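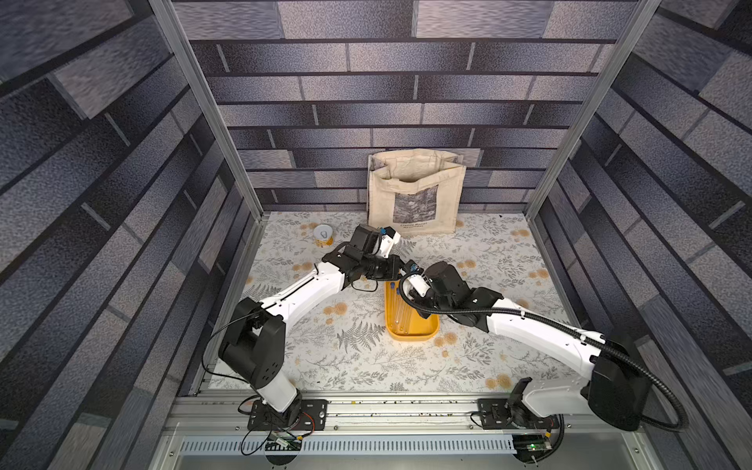
A reader who picks up a science fiction romance is asking you for two books at once, and she would like them both to be good. She wants a future she can believe in and a couple she can root for, and she'd be very pleased if you could get the two of them into the same room before she has to go to bed. Most of my students find the future easier (they have been building it in their heads since they were ten, bless them) and leave the couple for later. So I'd like to begin this chapter with the couple. Think of two robot arms on a single rail, reaching toward each other over a mat printed with plants. You could write a page on that with no planets in it whatsoever, and a reader would already want to know whether they'll touch. The gap is the story. Everything in Chapter 6, all the patient work we did on calendars and currencies and who pays for the air, is there to make that gap matter.

## Where the two plots meet

Let me bring in a novel we'll be leaning on a good deal from here to the end of the book, Živko Ivanov's *The Husano Crossing*. It is set in 2146 aboard a freight station called Kenden, and it opens with a customs inspector who has orders to impound a ship and a pilot who has every reason to leave before breakfast. Within 3000 words they have met, argued, and been locked on the same side of a pressure door. Ivanov doesn't explain the station first. We learn about the doors because she is furious at one, and we learn about the shipping company, Wultix, because the pilot says its name the way you might mention a relative who owes you money.

Notice how much work that door is doing! It belongs to the suspense plot, where it keeps the pilot from getting away, and it belongs just as much to the romance, where it keeps him from getting away from *her*. When I say "hinge scene" in the pages ahead, I mean a scene of that sort, in which a single event pushes both plots forward. A book can get by with very few of them, but the first one should come early, and I would be nervous about a manuscript that made me wait 100 pages for it. 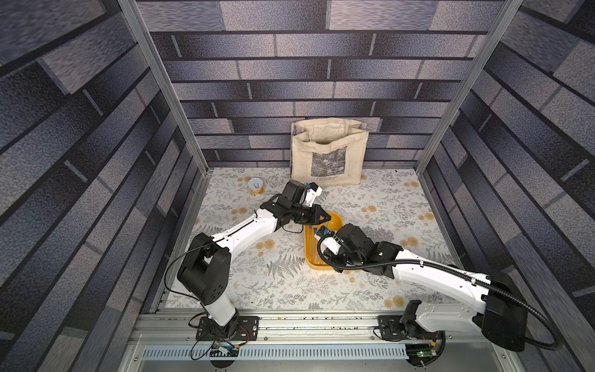
## Giving each of them something to lose

A hinge scene only holds if both people have walked into it wanting something. Writers are usually generous with one of the pair and stingy with the other. The inspector gets a career, a dead brother and a bad knee – and the pilot gets nice shoulders. Readers forgive this for a chapter or so and then begin to skim.

Ivanov's early draft had exactly this trouble, as he tells us in his afterword. The pilot, who was then called Stan, had no cargo, no debts and nowhere to be, and so whenever the inspector asked him to stay, he simply stayed. The fix was a small one. He was given a delivery due on Tuesday, and a sister waiting at the other end for it. Now every hour he spends on Kenden costs him something, and when he stays for dinner in the ninth chapter, we feel the price of the soup.

Before you read on, take out your own draft and write down, for each of your two leads, what he or she would lose by walking away from the other in the opening scene. Then write down what would be lost by staying. Keep the page somewhere handy, as we'll come back to it when we reach the dark moment. 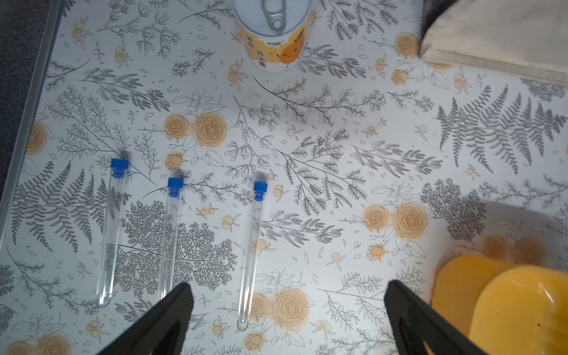 ## What this chapter covers

We'll start with the first meeting and look at three ways of staging it, from the friendly to the downright hostile. After that we turn to the long middle, where the danger plot tends to elbow the love story into a corner, and I'll show you how to lay the two side by side on one sheet of paper and look for the empty stretches. The last section deals with endings, and in particular with the order in which you settle things, the villain or the kiss. I have a preference there, and I'll try to be fair to the other side.

The exercises at the back call for a new scene of up to 2000 words. Please do write it fresh, even if you have a lovely old one in a drawer.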